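1/13/23, equipment planning, bench 2

Spent the morning on the gripper budget for the Lukham room. The request goes in with the July spending plan, so the numbers can still move, but the list of items should be settled now while we remember what keeps wearing out.

What we are asking for:

- 2 more hand-held grippers, same pattern as the ones we have, assembled
- 111 finger pads, the black rectangular type, bagged loose
- threaded inserts, brass, one box
- a second charging shelf for the room

The quote from Raptis for the whole lot is 2,627 before shipping. Skandholm has not sent theirs. I asked them to price the pads apart from the grippers, because last time they gave one figure for everything and I could not tell what we were paying for the plastic.

On the arms. Wotatthorpe wants us to put an arm on the list this round. I have left it off. The floor by the back wall would have to be cleared, we would need a proper mount, and we don't have enough hand-collected material on thin or tangled items to make use of it yet. Hand-held units are cheap next to that and two people can work at one table. My plan is to list the arm as a separate line for next year with no price, so it is on record that we know it is coming.

Pads first, then. They take most of the abuse on rigid stuff and on anything with a rough weave. Today's table is the basket and the blue hangers, both grippers out. I want hangers kept in the set for the purchase test as well. They are a fair check on finger opening and on how well a pad holds a thin wire, and any shop sells them, so whoever tests the new units at Lukham can use the same thing.

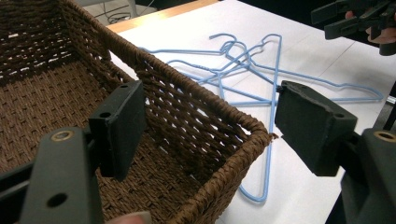

Afonso Antunes disagrees on the pad count. He would rather buy half as many and put the difference into spare finger arms, on the grounds that a pad can be swapped in a minute but a worn insert takes the whole arm out of use until somebody presses in a new one. He also asked why the charging shelf is on an equipment request at all when it could go under furniture.

Fair on the shelf. I'll move it. On the arms I am less sure. We have the insert tool and it is a short job if the hole is still clean. I don't have a record of how many arms we have lost that way, only pads, and I should have kept one. Starting a tally sheet on the inside of the cabinet door. If it shows more than a few by spring I'll change the split.

Left to do:

- chase Skandholm for the separate pad price
- ask Raptis if the quote holds until July and what shipping to Lukham comes to
- check whether the new pads use the same screw spacing. The Raptis drawing shows the holes but gives no dimension between them
- find out from Wotatthorpe what floor loading they would want for the arm, for the no-price line
- order the insert box now out of consumables, don't wait for the plan

Storage: the pads come in one carton and will fit on the lower shelf if the old foam goes. Foam can go.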